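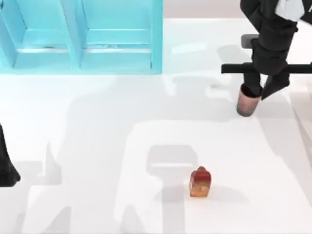
Fernanda Frade writes that the shelf in her pantry cupboard has dropped in the middle, that she has already turned it over once, and that it went down again within a season. She asks whether a thicker board is the only cure.

A thicker board is one cure. It is usually the most expensive, and it costs storage height. The points below are in the order in which they should be tried.

146 shares

Measure the sag first

Empty the shelf and leave it overnight. Lay a straightedge along the front edge and measure the gap at the center. A board that recovers fully was only bending under load. A board that stays down has taken a permanent set, and turning it over buys time without adding any stiffness. Write the figure on the underside in pencil and check it again in June, when the kitchen is humid.

Span

Sag increases very quickly with the distance between supports. For the same weight per inch of shelf, halving the span cuts the sag to one sixteenth. A center divider therefore does more than any change of material. It must stand on something solid. A divider resting on a thin cabinet bottom with no foot below it moves the sag down one level.

Cut the divider to the exact inside height at the center of the cabinet, which may differ from the height at the sides. Check it with two sticks held together and slid apart until they touch top and bottom. Mark the overlap, then transfer the length to the board.

Thickness

Stiffness rises with the cube of thickness. Going from 5/8 inch to 3/4 inch adds a little over 70 percent. Doubling the thickness by gluing two boards face to face gives eight times the stiffness, provided the glue covers the full surface. Screws alone do not achieve this, as the boards slide against each other.

Front edge strip

Where a divider is not wanted, glue a hardwood strip on edge along the front of the shelf. A strip 1 1/2 inches deep and 3/4 inch thick is enough for most kitchen cabinets. Clamp with the shelf propped straight from below, or the strip will lock in the sag. Leave the clamps on overnight. Check that the door still closes before the glue goes on.

Supports

Pins in drilled holes wear the hole into an oval. If a pin can be wiggled, move to a fresh hole or fit a metal sleeve. A ledger along the back wall of the cabinet, screwed into the studs through the back panel, supports the whole length and is hidden once the shelf is loaded. Drill pilot holes. Set the ledger level with the tops of the side supports, using a level and not the edge of the cabinet as the reference.

Loading

Put cans and jars over the supports and light packages at the center. Flour in 20-pound bags belongs on the floor of the cabinet.

Mrs. Frade's shelf spans 34 inches with no center support and holds canning jars. A divider is the correct repair. If the jars must slide the full width, use the edge strip and the back ledger together.

94 comments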